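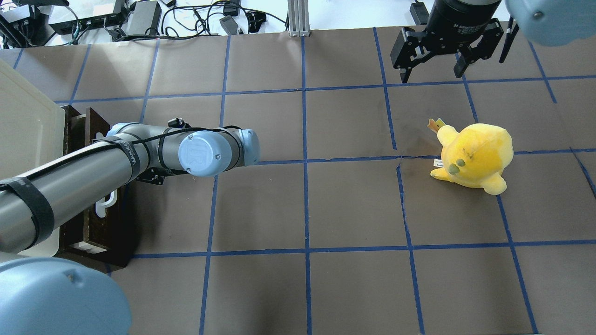 Ok so, opening. Say hi, mugs down, phones off. Talk is called Marking Out a Table — 20 min, leave time for questions. Start with why anybody bothers with a grid at all. Answer: you want to say "put it back where it was" and have two people mean the same spot. That's it. Ours is brown paper with blue tape over it, squares a bit uneven, lines that bow. Point to the yellow plush sitting right across a line, half in one square and half in another. Ask the room: which square is it in? Let them argue. Somebody will say the beak decides. Fine, write that down, it's a rule, any rule will do as long as it's written.

Then paper. We buy the Povmont roll. Flat first, tape second. Creases are ok, a small tear is ok, don't redo the whole sheet for it. We lost half of July to redoing sheets.

Tape. Lay long lines first, then the cross ones. Don't stretch it, it creeps back overnight and you get bows. (We stretched it. Move on quick.) Snap a chalk line if you care about straight. Most of the time you don't, you care that it's the same tomorow as today.

Cost slide — $2 a sheet, under that if you buy with the Varela people. Skip if running late. 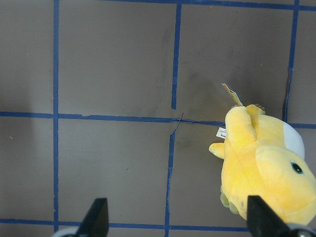 Gikbridge Tabletop Layout Group

Crossings. This is the bit people get wrong so SLOW DOWN. Look at the middle, where the upright line is in two pieces that don't meet. Upper piece stops, lower piece starts over a little to the left, thin torn curl of tape between. So where's the corner? Either one. Pick one, tell the others. Or peel it and lay one full strip, which takes a minute and ends the argument.

Also the line going across runs under the plush and comes out the far side. Good habit to teach: lift the thing and check the tape under it before you call the sheet done. Edges lift where stuff gets dragged.

Soft objects. Plush is a pain, no real bottom edge, squashes different every time. Mark by the middle of the body. Or the beak, see above, but then everybody does beak.

Labels — we letter the columns on a seperate card, not on the paper. Sostadar handout has the card, print 2 per page.

Close: take questions, thank Mayu Ichikawa for the loan of the projector, remind about sign-up sheet. If nobody asks anything ask them about masking tape vs vinyl, that always gets them going.

Filed under: Talks & Handouts > Workbench

3 comments

deskdrawer700: Masking tape leaves gum on paper after a week. Vinyl all the way

Patrice: was at this one, the beak argument went on through the break lol. Do you have the card as a file?

oldruler: Chalk line tip is good. I'd still redo that crossing

Contact the group | © 2024 Gikbridge Tabletop Layout Group | Back to top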